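The arm was named Borkard, after the landlord, on the grounds that both of them had to be asked three times before anything moved.

Ans Van Leeuwen had been building it at the dining table since the first week of June. Her sister, who paid half the rent and ate all her meals standing up now, had stopped asking when it would be finished and started asking what it was for.

"It's going to pass the salt," Ans said.

"The salt is right there."

"It won't always be."

The plans came from a forum run by a man in Riga who signed himself Ķēniņš and answered every question with another question. Ans had written to him about the elbow, which sagged. He wrote back: *Why do you want it to be up?* She thought about this for most of an evening, then printed the elbow again with thicker walls. It took all night and sounded like a small animal filing its taxes.

By the 162nd test she had a system. She typed the angle, said a word her mother didn't know she knew, and pressed Enter. Borkard would shiver from the shoulder down and settle exactly where he had been before. 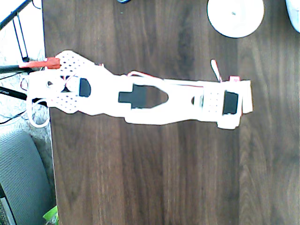

Ans had a theory that machines behaved better after a rest, so on Sunday she laid him flat and left him alone until lunch. She ate her sandwich on the gray chair and looked him over from there. The red and white wires had crossed themselves over the plate by the black servo, in a neat little X, like a signature on a treasure map. She had not told them to do that. The red clamp was still biting his corner, and the white cable sagged off the side of the table in a big lazy loop, the most relaxed thing in the apartment.

"Is he dead?" her sister asked from the kitchen doorway.

"He's lying down."

"I'd like to lie down. I'd like to have soup at a table."

Ans finished her crust, wiped her hands on her jeans and typed a new number. 300. She had no reason for 300. She pressed Enter.

Something buzzed. The far end rose the width of a finger, considered the ceiling, and stayed there.

Neither of them said anything for a while. Then her sister went to the counter, came back with the salt, and set it down by the tip.

"Well," she said, "go on."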